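Moving from a bank job to a small food business – how did you handle the gap?
Asked by Pacita Baluyot in Careers and Small Business
175 views, 3 answers

I have been in commercial lending at Setley for 16 years, the last six as a team lead. My sister and I have been making sauces and pickles on weekends and selling them at two farmers markets. Last month a small grocery chain called Bodonier asked if we could supply four of their stores starting in June.

I would need to go full time to do it. We have nine months of household expenses saved and no debt apart from the mortgage. My husband works but his health plan is poor, so we are all on mine.

What I want to know from people who made a similar change: did you quit outright, ask for reduced hours, or take leave? And did you tell your manager the real reason? I am in Chicago if that matters for licensing.

Answer from Lalit Mittal
Marked helpful by 51 people

I left an insurance office to open a bakery supply shop, so close enough. I asked for reduced hours first. My manager said no to three days but yes to four, and I did that for five months. It was tiring but it covered the health plan, and that was the part I was most worried about. Check your employer's handbook for the minimum hours to stay on the plan. At mine it was 30 a week.

I did tell my manager the real reason. Before you do, read whatever you signed about outside work. Some banks want it disclosed in writing, and you may already be late on that if the market stall brings in money. Better to sort it out before you ask for anything else.

On the grocery order, get the payment terms on paper. My first big customer was a café group called Ezzat and they paid at 79 days. I had the sales and could not make rent on the shop. You work in lending so you know this already, but it feels different when it is your own account. Ask Bodonier for 30 days, and ask if they will start with two stores.
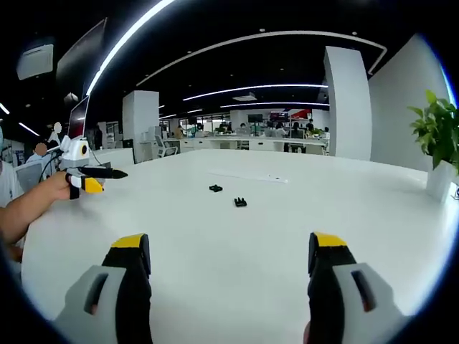 Gaëtan Masson replied that two stores would not have paid for his kitchen time, and that he would have taken all four and hired a part-timer. He also said the shared kitchen he used wanted a six-month commitment, so the size of the first order mattered more than he expected.

Fair point. It depends on what the kitchen charges. Pacita, do you have a quote yet?

Answer from Shivam Kushwaha

Just quit. You have nine months saved. I had two when I left and it was fine.

Answer from Lalit Upadhyay

For Chicago, call the city's business licensing office before you sign with the stores. Selling at a market and selling wholesale can fall under different rules, and pickles may need extra paperwork because of the acidity. Leave plenty of time for it.

I took unpaid leave from Akel for three months and went back afterward, so I can't say much about quitting – but the leave did show me I didn't want to do the deliveries myself.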